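Progress report: Lamia retail training room, Stondier site
Submitted to: Thérèse Lapointe, grants office
Prepared by: Marlene Fehr
Report date: 3/12/19

Summary

Fit-out of the training room is complete except for stock labels and the second lighting circuit. Spending to the end of the period stands at $3,696 against the furniture and fixtures line. No change to the approved scope is requested.

Furniture

The stainless steel work table has been delivered and placed on the carpeted side of the room, set at an angle to the display shelving. Its legs are joined by a lower rail above floor level. The top has a matte finish that shows smudges and streaks under the overhead lights. This affects appearance only. Trevor Ouellet has added a wipe-down to the closing checklist and will report in April on whether a different cleaner is needed.

The display unit is black metal with white-edged shelves. It was bought used from Figueiredo for $689, including delivery. Two shelf clips were missing on arrival and have been replaced at no charge.

Stocking

Stocking has started with chip canisters. They are laid on their sides on an upper shelf, pointing toward the table, with space left between them so that each can be picked up without moving its neighbor. Colors are mixed on purpose: trainees are given the color of the wrapper as the first cue and the printed label as the second. The lower shelves are being held for the next delivery. 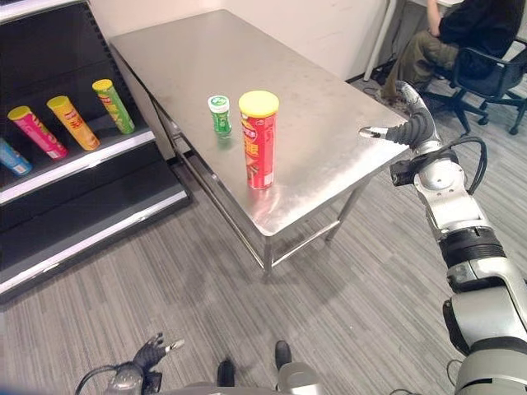

The table serves as the holding point for items taken off the shelf or waiting to go back. Tall canisters are stood upright there, capped end up. Small bottles go beside them with a gap between items. Erdal Baysal tested both upright and flat placement on the steel top and recommends upright, as canisters laid flat on the table tended to roll when it was bumped. The written procedure has been changed to match.

Open items

Shelf labels: 182 ordered from Witley, not yet received. Tibor Pálfi is following up.

Lighting: second circuit awaiting electrician.

Floor marking: position of the table to be taped on the carpet once the layout is approved.

Next period

First full restocking session, followed by a review of the procedure. The remaining balance on the fixtures line will be held until the labels are paid for.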